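### 3.2 Color and the shared table

Figure 1 belongs to the Tullar set.
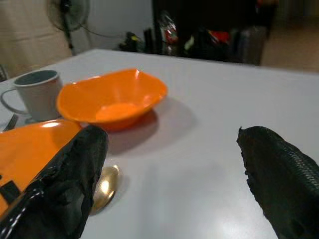
**Figure 1.** Orange and grey tableware, Tullar set.

Color turned out to be the most exciting part of our Fliltville survey! Of the 233 households that replied, 16 told us they choose dishes by color before size or shape. Matching pieces came up again and again, and the orange bowl and plate in Figure 1 show why we find the idea so appealing: the two read as a pair at once, even with a grey mug close by. We return to mixed sets (the Drandbridge replies are wonderful on this) in Section 4.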